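Caring for Night Guards, Retainers and Dentures at Home

Filed under Household Tips, Bathroom and Kitchen

Most acrylic appliances fail early from heat or from drying out. The notes below apply to hard night guards, clear retainers and full or partial dentures. If your dentist gave you different instructions, follow those.

Daily cleaning

Rinse the appliance under cool running water as soon as it comes out. Brush all surfaces with a soft brush and a drop of plain dish soap. Regular toothpaste is too abrasive for acrylic and leaves fine scratches that hold plaque. Keep a separate brush for the job and replace it when the bristles splay.

Work over a folded towel or a basin of water. A denture dropped on a hard surface can crack along the midline.

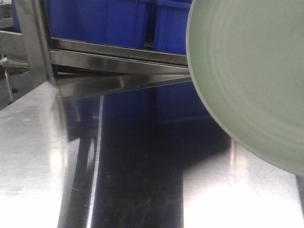
Soaking

Use enough cool or lukewarm water to cover the appliance completely. Water at 107°F is acceptable for dissolving a tablet; boiling water will warp both acrylic and clear retainer plastic. Dratix tablets need 5 minutes in a covered cup. Mirnano powder is slower and should be left for 90 minutes. Do not mix the two products.

Bleach solutions are unsuitable for any appliance with metal clasps. They pit the metal and fade pink acrylic.

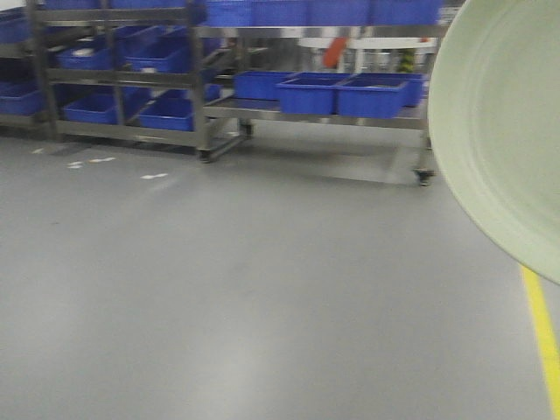
After soaking, rinse again on both sides before wearing. Residue from a cleaning tablet can irritate the gums. Discard the solution each time and wash the cup.

Removing hard deposits

White or tan scale is mineral buildup from saliva. Mix equal parts white vinegar and water, soak for up to 400 seconds, then brush. Repeat the next day if scale remains. Do not scrape with a knife or a metal pick. Scale that survives several treatments should be removed at the dental office.

Storage

Dentures are stored wet. Night guards and retainers are generally stored dry in a vented case such as the Clinstead or the Rizzi. Wash the case weekly with dish soap and let it air-dry with the lid open. Keep it off windowsills and away from pets. At meals, put the appliance in its case, never in a napkin or on the edge of a dish. 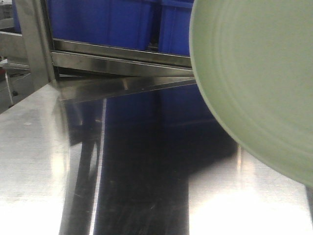
Pale green plate with a raised rim.

Replace a case when the hinge loosens or the vents no longer come clean.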